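The slow way to clear a table
An interview with Houshang Babaei of Zultosa

20/03/2025

Houshang Babaei has promised his sister a machine that clears the table after dinner. He promised it in October, and when I ask him how it is going he looks at his hands before he answers.

"It is going like a child who learns to walk," he says. "But a child learns quicker."

Babaei works at Zultosa, a small company that tries to teach robot arms the work of the house: picking things up, putting them away, opening the cupboard, closing it again. Before this he spent several years at Adach, where he programmed arms for a packing line. I wanted to know from him whether machines can do our chores yet, and if they cannot, what exactly is missing. We talked for two hours, with a lot of tea.

He began with the packing line, and he speaks of it with some love. On a line, he explained, every box arrives in the same place and with the same side up. The arm does not need to be clever. It only needs to be exact, and the people around it do the rest by keeping everything in order.

"At home it is the opposite. In the home the order is what you want to get at the end. You cannot ask the customer to make it before the machine comes."

So the team does its trials among ordinary furniture, on a marble floor and a marble table top, and the arm has to manage with what is there. Babaei likes stone and dislikes it at the same time. It is easy to wipe, he says, but a strong pattern of veins is hard for a program that must decide where a thing ends and where the table starts. Small flat items are the worst. A card lying flat on a hard surface gives the fingers almost nothing to hold. A person slides it to the edge with one finger and takes it there, and does not even notice doing so.
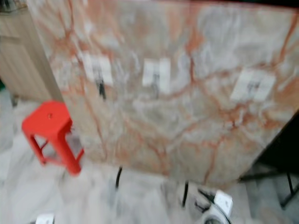
Kianoush Shahbazi does not agree that the card is the problem. In her opinion it is a nice puzzle for engineers, and the families she talks to have never once complained to her about cards. They complain about laundry, about dishes with dried food on them, about the bathroom. If a machine could only carry things from one room to another, slowly and without breaking them, she would already call it useful.

Babaei heard this argument before and he takes it seriously. "She is right about what people want," he told me. "But to carry the thing you must first take it. Everything starts with the taking." He added that the dishes are a card problem too, if you look at a thin plate in a low stack.

I asked him for numbers, because in this field one hears many promises. He was careful. In the last series of trials they let the arm try 33 pick-ups of small objects without any help from a person. He did not want to give me a success rate, as the objects were different each time and he finds that such a rate says little. What he did tell me is that a person needs about 5 minutes for a tidying job that takes the arm a good part of the morning.

"And the person can talk on the telephone at the same time," he said.

The speed is not what worries him most. A slow machine can work while you are out. What worries him is the moment when something goes a little wrong. The arm comes down beside the object, the fingers close, and there is nothing between them. A person feels this immediately. The machine must be told what nothing feels like, and after that it must be told what to do about it: try again, move to the side, or leave it and go to the next thing.
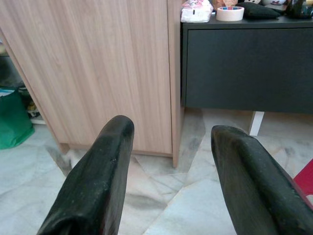
Then there is the matter of the furniture. Babaei has a long list of household objects which he considers unfriendly. Cupboard doors without a handle are on it, and also drawers that need a small push before they open. Soft bags are very high on the list, because a bag has another shape each time you touch it. Tape is on it as well. "You can pick up a roll of tape, this is fine. But find the end of the tape? My own mother cannot find the end of the tape."

He is more hopeful about shops. The team has talked with Yüksel, a family firm with four small shops selling kitchen goods, about an arm that would straighten the shelves at night. In a shop the products are known and somebody has already decided where they belong. In a home this knowledge is only in the head of the people who live there, and two people in one house often have two different heads. Babaei and his wife, for example, do not agree where the scissors live.

I wanted to know why the fingers are still so simple. I have seen pictures of robot hands with five fingers, which look much more able than two black pads that open and close. He shook his head. More fingers mean more motors, more cables, more repairs. With two fingers you learn what the difficulty really is, and often the difficulty is the seeing - when the fingers come close to the object they hide it, and a camera at the wrist cannot always keep in focus what lies behind them.
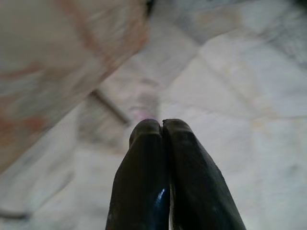
A person closes the eyes and still finds the keys in the pocket, he went on, so seeing cannot be the whole answer. His colleagues at the Varkstead workshop are working on pads that can feel pressure, and he expects to try a first pair before the end of the year. He does not know if the pads will survive. Kitchens are full of oil and steam and sharp corners, and a pad which is soft enough to feel is also soft enough to be cut.

At this point I put the simple question to him again: can they do it yet?

"Some of it, on a good day, if I stand next to it," he said. "If I must stand next to it, I can also clear the table myself. So for your readers the answer is no. Write no. But write also that two years ago I would not have let it near the glasses."

Shahbazi, when I repeated this to her on the telephone, was a little milder than he was. She thinks that the first useful machines will do one chore only and will not look like an arm at all, and that people will buy them without calling them robots, in the same way that they bought the washing machine.

As for the sister, she has been told that it will take longer. Babaei goes to her for dinner most weeks, and after the meal he carries the plates to the kitchen.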